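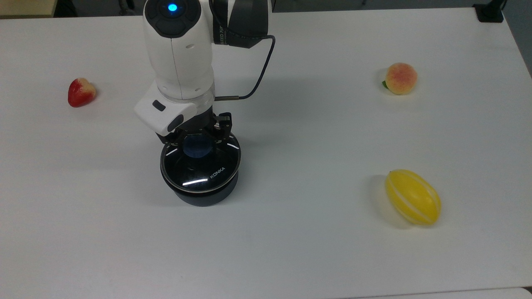 Growers' Season Turns Golden in Rastedville

September 22, 2020

If you have never eaten a peach within an hour of picking, go to Rastedville before the stands close. The late orchards on the Vass road are still going strong, and the fruit is so ripe you'll want to lean forward when you bite!

August was hot and dry, which made for smaller peaches and wonderfully deep flavor. Melons loved it too. At the Horkov farm, where melons have been grown for 80 years, the pickers start before sunrise and the wagon is often bare by lunch (come early, and bring cash).

Strawberries are a happy surprise this late. A newer variety called Briren keeps bearing well into fall, and the berries are small, sharp and terrific with cream. Two stands sell them by the pint.

The drive takes about 4 hours from the coast, most of it pretty. Take the river route if you can, and leave room in the trunk for a crate or two of peaches to can at home.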